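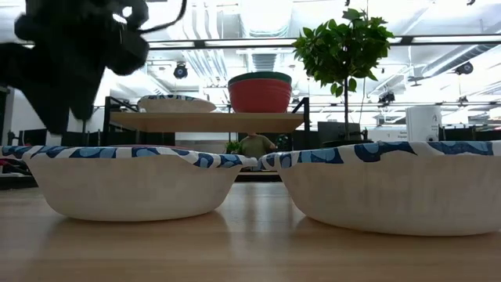
The bowl task at Umstead, with two paper bowls on the bench and more on the shelf behind.

Whether a machine can put the crockery away is a question the head of handling at Umstead prefers to break up. "Put away is four jobs," she says. "Find the bowl, pick it up, carry it, let go of it. We are good at carrying."

Her group works on household chores, mostly kitchen ones, and has spent much of the past year on bowls. Paper ones are harder than china. The wall flexes under the fingers, and a grip firm enough to hold the rim will also bend it. "With china you can be rude," she says. "With paper you have perhaps a few millimetres of squeeze between dropping it and creasing it."

In August the group ran 767 attempts at moving a single bowl from table to shelf. It counted 91 per cent as successful, by a definition she is careful to give: the bowl ends upright, on the board, undamaged. Speed was not scored. The average attempt took 40 seconds, which she describes as slow for a person and normal for the field.

Stacks are another matter. Nested bowls stick, and the arm has no reliable way of telling one rim from two. "It lifts, and it may have one or it may have three. Weight ought to settle it, but paper weighs so little that the reading is lost in the noise." The group has tried a small twist before the lift — an idea taken from Prevell, where a similar arm separates trays on a packing line — and she rates the results as mixed.

Would she sell it? "For a shop floor, one kind of bowl, fixed bench, fixed light, yes. Gunnlaugsson asked for more or less that and we quoted." For a home she would not. Kitchens change every day, and the present system needs an hour of setting up when the table is moved.

She is cooler still on the claim that one general arm will soon do the lot. Laundry, she points out, shares almost nothing with crockery except the motors. Her own next step is modest: glossy surfaces, where reflections upset the depth estimate, followed by bowls with something in them. Cudach has offered the use of its test kitchen for the second part. "Dry rice first," she says. "Soup is a long way off."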